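Forest Policy and Land Use
Notes for Unit 10: Reading a forest cover claim
Oct 12, 2022

Last time we went over how forest land gets classified. This unit is about the numbers that come out of that, and how much trust they deserve. My own answer is less than they usually get.

Start with the Huvel reserve case in your reader. The district office reported that tree cover in the reserve went up over 16 years. On paper that is correct. The trouble is what counts as tree cover. In the office's table, a rubber plantation, a stand of young acacia and a patch of old hardwood all go in the same column. Cut the hardwood, plant acacia, wait a few years, and the column recovers. The hardwood doesn't.

So before you quote any cover figure, find the definition behind it. Look for the minimum height, the minimum canopy and the smallest patch counted. If the report doesn't give them, say so in your paper and treat the figure as a claim.
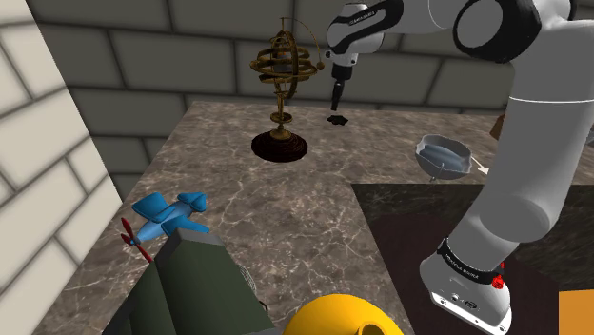 The second problem is who does the checking. In the Mikenport district, field plots were supposed to be visited every 2 years. The reader includes the visit log, and you will notice long runs of plots with the same remarks copied word for word. Maybe the plots really were that alike. I doubt it. A log like that tells you a form was filled out, and not much more.

Satellite maps get offered as the cure. They help with large clearings. They are weak on selective logging, where a crew takes the few valuable trees and leaves the canopy looking whole from above. The Wubshet study makes this point well, though I think its authors are too easy on their own ground data - read the appendix and decide for yourself.

Replanting pledges: be careful here too. The Cornska project counted seedlings handed out, and its press material called them trees. Survival was never reported.

For next class
Read the Huvel and Cornska sections, including footnotes.
Pick one cover figure from either and trace it back to its source. Write up what you find, 20 lines at most. "The source could not be found" is an acceptable result if you show where you looked.

The paper on local enforcement is still due in November.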